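Teaching by demonstration (robotics)

Teaching by demonstration, also called programming by demonstration or learning from demonstration, is a group of methods in which a robot is given a task by being shown it instead of being programmed line by line. A person carries out the task through the robot's own body, either by moving its arms by hand or by driving them from a distance, and the resulting motion is recorded. The recordings are then used to produce a program or to train a control policy.

Overview

Methods are usually grouped by the way the person is connected to the machine. In kinesthetic teaching, the motors are set to give way under light pressure and the teacher guides the arm directly. In teleoperation, the teacher works a separate device, such as a pair of smaller leader arms, a handheld controller or a motion-tracking glove, and the robot follows. A third group, passive observation, relies on video of people and involves no robot during recording.

Kinesthetic teaching needs little equipment and lets the teacher feel when a joint nears its limit. Its main drawback is that the teacher's hands and body often enter the camera view. It is also hard for one person to guide two arms at once. Teleoperation avoids both problems but takes longer to learn, and most systems give the operator little or no sense of touch.

Household tasks

Kitchen work became a common subject for demonstration because it combines rigid, soft and clear objects in a small space. Typical tasks include moving bowls, sorting spoons, opening food containers and clearing a cutting board. Objects with shiny surfaces are of special interest, as reflections can mislead depth sensors. 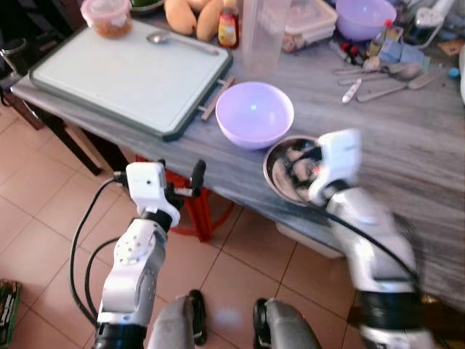
Tasks that call for two hands are generally recorded with both arms under the control of one operator. Bowls and pans are most often taken by the rim, a grip that is simple to show but leaves the object free to tilt. Operators are therefore taught to lift slowly and to pause before setting an object down - a habit that also makes the recording easier to divide into steps.

The Grasdale collection

The Grasdale collection is a set of almost 3000 teleoperated demonstrations of table and kitchen tasks, gathered at the Grasdale Institute and divided into 167 task variants. Each entry holds joint positions, gripper commands, camera video and a short written instruction. Failed attempts were kept and marked as such. The collection was recorded with Sorkero, an operator interface that maps the motion of two leader arms onto a two-armed robot. A revised release, dated July 9, 2025, corrected timing errors in 132 entries.

Quality of demonstrations

Results depend heavily on the consistency of the teacher. Hesitation, needless movement and changes of strategy between attempts are all carried over into the recorded data. The Bhatia procedure, used in several training courses for operators, asks for 2 practice runs before each recorded one and a fresh placement of objects after every attempt.

Limitations

A policy trained on demonstrations may fail when lighting, table height or object position differs from the recordings. Small errors can also build up over a long task and lead the robot into positions that no teacher has shown. Corrective demonstration, in which the operator takes over shortly before a failure, is one response to this problem.

See also

Kinesthetic teaching
Leader-follower control
Plondudico (task notation)
Teleoperation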